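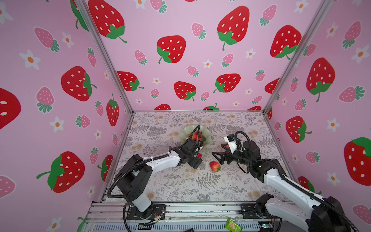
The Tonic Years

I gave up drinking in May, mostly to win an argument with Perla Valdovinos, and I have been paying restaurant prices for soda ever since. Perla said I wouldn't last until the Friday. I lasted, and she has never mentioned it again, which I consider poor sportsmanship.

What I wasn't ready for was the menu. When I drank, I ordered a beer and a beer came. Now I get handed a separate card, usually on thicker paper, with words like "foraged" and "shrub" on it. At Mirneo the zero-proof list is longer than the wine list, and the waiter crouches down beside you to go through it, as if breaking bad news about a pet.
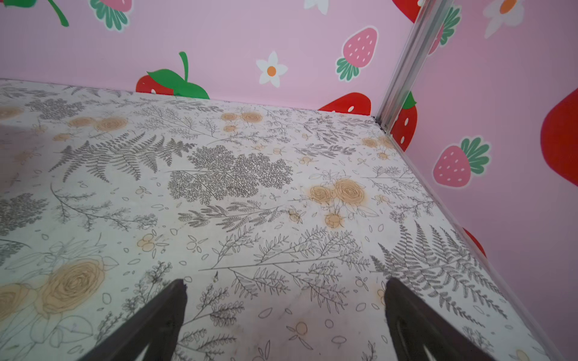

I had something there called a Quiet Orchard. It was apple juice with a twig in it. It cost the same as the pint Ibrahim Dauda was drinking across the table, and he had the nerve to ask if he could try the twig.

Some of it is good, I should say. The dark beer from Sketberg tastes close enough to the real thing that I checked the label twice. Their pale one tastes like wet bread, but I've paid for plenty of full-strength beers that did too. Flondden makes a bitter orange thing in a tiny bottle that I'd happily drink every evening if my bank allowed it. A case is nearly 40 dollars and each bottle is gone in four swallows.

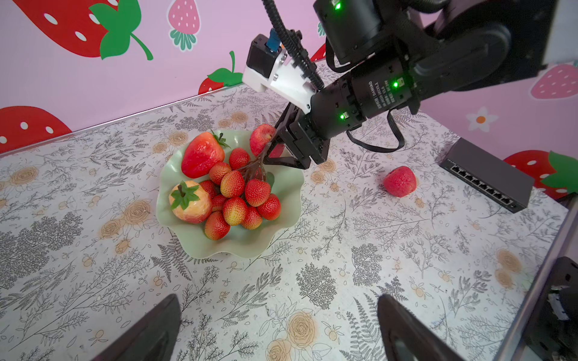
The party problem

At home it's easy. Other people's houses are harder. Hosts seem to think a person who doesn't drink has the thirst of a child of six, so there's one carton of warm cranberry juice and everybody looks pleased when you find it. Hadiza Ojo is the exception. She fills a cooler with a bit of everything, hides nothing, labels nothing, and lets you fish around.

I also now remember how parties end. I used to think Ayodele Danladi told that ferry story once a year. He tells it three times a night, and the ferry gets bigger.

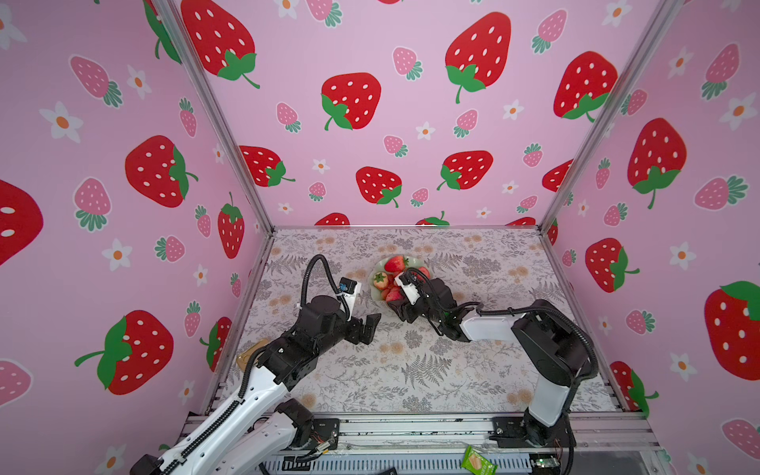

Strawberries and little white flowers on pink.

Anyway, I may have a glass of wine at Ekaette Adeyemi's birthday, or I may not. I've already bought the tiny orange bottles, so somebody has to drink them.

Home Archive Drinks Grumbles About

Contact me | © The Tonic Years | Back to top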